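ANTH 21 – Animal Bones from Archaeological Sites
Handout 2: Surface condition and how to record it
Instructor: Clémence Delaunay
Lab sessions: Benoît Caron

Reading before lab
Course reader, chapter on burial and decay. Skip the part on fish unless you have chosen the Gevo material for your project. Bring your copy of the recording sheet from last time.

1. Why surface condition comes first

Last week we sorted the teaching collection by body part and by animal. Most of you wanted to go straight from there to counting, and the counting will come in September's second lab. Before that, every fragment needs a surface record. The surface of a bone holds most of what we know about the time between the death of the animal and the day the bone was dug up. It also tells you which of your other observations you can trust. A cut mark shows up well on a fresh, hard surface. On a badly worn one, the same mark may be gone, and a lack of cut marks in your table will mean very little.

The Relerar collection is a good case. It has 1520 fragments from a single rubbish pit and the field beside it. The first report said that people at Relerar did very little butchery with metal knives, as only a handful of pieces had cut marks. When the surfaces were recorded again, 413 of the fragments were found to be too worn for cut marks to be seen at all, and nearly all of those came from the field. The pit and the field had been lumped together in one table. Once they were split, the pit looked like any other household dump of its date.

Keep this in mind when you fill in the sheet. "None seen" and "cannot be seen" are different entries. Leave no box blank. 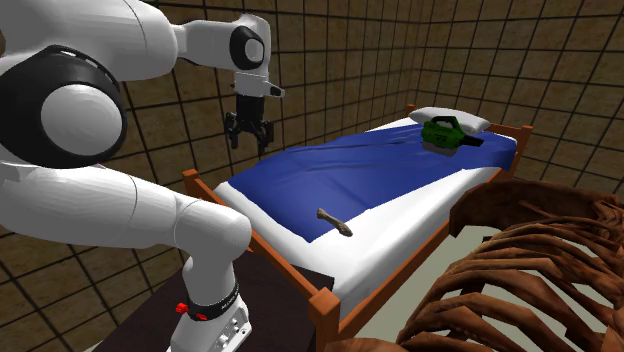
2. What changes a bone surface

Weathering. Bone left on open ground dries out and the outer layer begins to crack. The cracks run along the length of the bone first, following the grain. Later the outer layer flakes away and the surface becomes rough and fibrous. How fast this goes depends on sun, frost and cover. A bone in shade under leaves may hardly change while one in the open a few steps away falls apart. For this reason you should not turn a weathering stage into a number of years.

Roots. Plant roots give off acids that etch shallow, wavy grooves into the surface. The grooves branch, cross each other and have a rounded floor. They are the marks most often mistaken for cuts. A cut from a metal blade is usually straight, with a V-shaped floor. If you are not sure, tilt the piece under a low lamp and use the hand lens.

Gnawing. Dogs and other meat eaters go for the soft ends of long bones. They leave pits where a tooth pressed down and scores where it dragged. Rodents leave sets of flat, parallel grooves, often along an edge. Gnawing by dogs matters for counting too, as the ends they destroy are the parts we use to tell one animal from another.

Soil. Acid soil eats the whole surface more or less evenly. Sandy soil moved by water rounds the edges and gives a polish. Staining from iron or manganese changes the color and does little to the shape. Color alone is a poor guide, and a brown bone is not an old bone.

Burning. Record this in its own column. The order of colors is brown, black, gray, white, with a good deal of mixing on one piece. Manganese stain can look like charring. Check a broken edge: stain often stops near the surface – charring may go deeper.

3. Describing a long bone

Work from one end to the other and always in the same direction. We start at the end nearer the body (proximal) and finish at the end farther from it (distal). If you can't tell which end you have, write "end A" and "end B" and mark them on your sketch. Do not guess. A wrong label here will carry through to every later table.

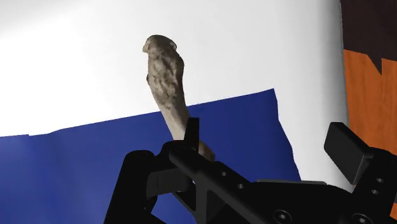

One grade per bone is often not enough, and the sheet therefore has three lines for each long bone: first end, shaft, second end. Beginners tend to grade the worst part and let it stand for the whole. Take the long, bone-shaped piece lying over the blue sheet. Its thick upper part is heavily textured, with dark pits, creases and raised bumps, and the coarse texture fades as the form tapers. A single grade would hide that change. Write one grade for the thick part and another for the narrow part, and note where the texture fades. Keep your words to what can be seen. "Pitted" is an observation, while "gnawed" is a reading of it and goes in the last column.

Color is handled the same way. Name the main color first, then any others, and say whether they are in patches or spread evenly. "Mottled gray and brown" is fine. "Dirty" is not. Wait until a piece has been cleaned and has dried before you write the color down, as damp bone looks darker.

4. Grades used in this course

Grade 0. Surface whole, smooth, may be greasy or shiny. All marks can be seen.
Grade 1. Fine cracks along the grain. Marks can still be seen.
Grade 2. Outer layer flaking in places. Deep marks can be seen, shallow ones may be lost.
Grade 3. Outer layer gone over most of the surface, rough to the touch. Enter "cannot be seen" for cut marks unless a patch of good surface is left.
Grade 4. Splintering, shape partly lost. Body part only if certain.

These are simpler than the stages in the reader. If you use other published grades in your project, say which ones and do not mix the two.

Old breaks and new breaks are recorded apart from the grade. A new break has a clean, pale edge that does not match the rest of the surface. If you find two pieces that join at a new break, bag them together and enter them as one fragment. If they join at an old break, enter them as two and note the join.

5. Entering the data

Data go into the Sketska file, one row per fragment. The fields are site, context, bag, body part, animal, side, grade (three fields for long bones, one for everything else), marks, burning, breaks, notes. Use the short codes on the back of the recording sheet. Side is L, R or U. An unsided rib is U, and so is a vertebra.

Save under your own initials. Benoît Caron merges the files after each lab and will send back any with blank boxes.

6. For next time

Finish one bag from the Lebrun trays, from sorting to data entry. Then swap bags with your partner and grade the same pieces again without looking at the first set of grades. Bring both sheets. We will go over the pieces where you differ by more than one grade.

Bags may not leave the lab. Hand lenses are signed out at the desk and are due back by 5 p.m.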